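Etched ring on marble worktop, will sealing fix it?

Posted in Kitchens and Surfaces

Albane Gilbert
We had white marble fitted in January by a firm in Brallosden. Lemon juice sat on it for nearly 50 minutes and left a dull ring. Washing-up liquid does nothing. The fitter says to apply another coat of sealer. Will that remove the mark?

Tedberg
No. Sealer slows down staining, where a liquid soaks into the stone. Yours is an etch – the acid has dissolved a little of the polished face. More sealer leaves it as dull as before.
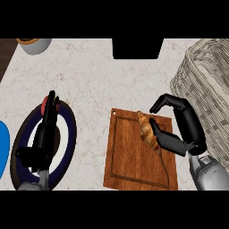
For a light etch, use a marble polishing powder with a damp felt pad. Work in small circles, keep the paste wet, then rinse and dry. If you can feel the edge of the ring with a fingernail, powder alone won't shift it. Start with a 400 grit wet pad and go up through the grades before polishing. Test somewhere hidden first.

Ferrand
vinegar got mine clean

Tedberg
Ferrand – vinegar is an acid and will etch marble further. Please don't use it.

Rivovano
Check whether yours is honed or polished. Powder puts a shiny patch on a honed top. I had to redo 3 patches by hand.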